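Tasirlow Storage Baskets: Frequently Asked Questions
Last revised Tue 20 May

What are the baskets made of?
Synthetic rattan: an extruded cord with a rounded profile, woven over and under on a slant. There is no natural cane in the Tasirlow range. The Erkau range is willow and has its own care page.

Can I keep one outdoors?
Yes, under cover. Direct sun fades the colored cord over several seasons, the brown faster than the tan. Bring the basket in if frost is expected. Cold cord is stiff and can crack when the basket is squeezed or dropped.

How do I clean it?
Vacuum with a brush attachment, then wipe with lukewarm water and dish soap. Work along the slant of the weave. Rinse and let it dry upside down. Do not use bleach, solvent or a pressure washer.

It arrived out of round. Is that a defect?
Usually not. Baskets are shipped nested and the walls take a set in transit. Fill the basket with towels or blankets and leave it for 2 days at room temperature. If the opening is still distorted, contact us.

What is the maximum load?
50 lb, evenly distributed, when the basket stands on the floor. Do not lift it at that weight. The handles are intended for moving blankets, laundry, toys and similar contents. Always use both.

Can it hold firewood?
Kindling, yes. Split logs abrade the inside of the wall. Use the Dirkach log carrier, item 2720.

Which finishes are available?
The round model, item 307, comes in plain tan and in a three-color version. 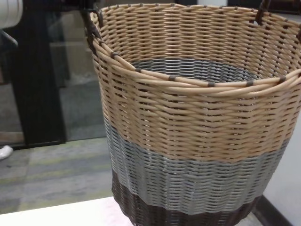
Three-color version: tan, silver-gray and dark brown, with dark brown handles.

A binding wrap on the rim has come loose. Can it be repaired?
Yes. Tuck the free end back under the wrap with a blunt needle and pull it snug. If the cord has broken, ask for a repair length and state the color. Do not glue it. Glue stiffens the cord and makes later repairs difficult.

Do you sell lids or liners?
Cotton liners only. Lids were discontinued in January.

Who do I contact about spare parts?
Write to Hauwa Ekpo at the parts desk. Include the item number and a photo of the damaged area.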